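Open day at Birkik: come and try the hand-held grippers with us

Hi! I'm Huệ Cao, I look after visitors at Birkik, and I'm looking for people to come to our next open day in February. You don't need to know a thing about robots. You don't need to be an engineer, or a student, or good at computers. If you can pick up a cup and put it down again, you already have the main skill, and we'd love to have you for an afternoon.

This is a paid call, by the way, so please read to the end before you write to me (the last one filled up fast and I had a lot of emails asking things that were right there on the page – no hard feelings).

What we're asking for

We have 12 places for what we call working guests. A working guest comes in for the open day, gets a short lesson, and then spends the session doing ordinary table tasks with a gripper in hand while the other visitors wander around, watch and ask questions. You'll be moving things from one spot to another, stacking, sorting, opening and closing, that sort of thing. Each task is short. The recordings go to the Bresero project, where my colleagues use them to teach robot arms how to handle everyday stuff.

You'll also be part of the demonstration, so people will stand near you and ask what it feels like. Tell them the truth! If your wrist is tired or you've dropped the same spoon four times, say so. Visitors enjoy that much more than a polished talk from me.

Zanele Du Plessis runs the floor. She'll pair you up, show you how to hold the gripper, and tell you when to swap tables. She's been doing this longer than any of us and she is very patient, although she does like people to be on time.

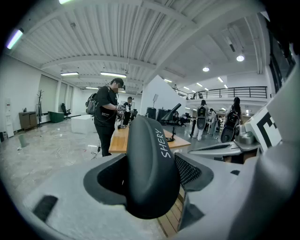 Reading time: 5 minutes

We work standing up at wooden tables, often with a few people going at once, and some sessions are done with a pack on your back. If you'd like to skip the pack, tick the box on the form and we'll give you a table task that doesn't use one. I skipped it myself my first week and it was no problem at all.

How the day goes

Doors open at 12. There's coffee and a sandwich, then Zanele does the lesson, which takes as long as it takes (she won't start recording until everybody is comfortable). The first round of tasks comes after that, then a break, then a second round with the public in the room. At the end we put one of the robot arms through a few of the same jobs so you can see how it gets on. Sometimes it does beautifully. At the last open day it spent most of its turn pushing a sponge across the table, and it still got a bigger round of applause than I did.

If you can only stay for the first round, tell me when you apply and I'll see what I can do. I'd like most people to be there for both.

Who we'd like to hear from

Anyone over 18, really. Left-handed people, please, please apply – we never have enough of you. The same goes for people with small hands, people with big hands, and anybody who cooks, sews, fixes bikes or packs boxes for a living, as you all handle things differently and that's useful to us. Older folks are very welcome. Stools are available, and there are tasks you can do sitting down.

You should be able to follow spoken instructions in English or Vietnamese. I do the Vietnamese ones, so if you have a parent or an aunt who might enjoy it, bring them along and put both names on the form.

What you get

The fee is $306 for the full day, paid by bank transfer, and lunch and travel within the city are on us. You also get a proper tour of the Ruawai room, where the arms live, before it opens to everyone else. If you only do the first round we pay half.

After the open day, we'll offer a few people regular sessions in spring, up to 15 hours a week. I can't promise anything there, it depends on who enjoys it and on what the project needs, but three of our current crew started out exactly this way.

A few practical things

Wear dark or plain clothes if you can, and shoes you're happy to stand in. Leave rings and bracelets at home, or in one of our lockers. Caps are fine.

The sessions are recorded, and there will be other visitors in the room, so you need to be okay with that. Faces are blurred before anything leaves the building. You'll get the consent form a week ahead, and you can change your mind at any point, including halfway through a task. You'd still be paid for the round you were in.

We're in the Jukbridge building, and the entrance is on the side with the bike racks. The 664 bus stops right across the street. There's a step at the main door and a ramp round the corner; text me when you arrive and I'll come and open up the ramp side for you.

How to apply

Fill in the form on the open day page. It asks for your name, which hand you use, whether you want the pack or no pack, any food stuff we should know, and one line on why you'd like to come. One line is plenty! Someone last time wrote "I want to see a robot fail at laundry" and got a place right away.

Forms posted on October 30, 2024 and I'll keep them open until all the places are gone, plus a short waiting list. I answer everybody, though it can take me a few days. If you'd like to just visit and watch, you don't need the form at all, only the free visitor ticket from the same page, and kids can come along for that part.

Questions go to me, Huệ, through the contact box under the form. Questions about the tasks themselves go to Zanele, same box, just put her name in the first line.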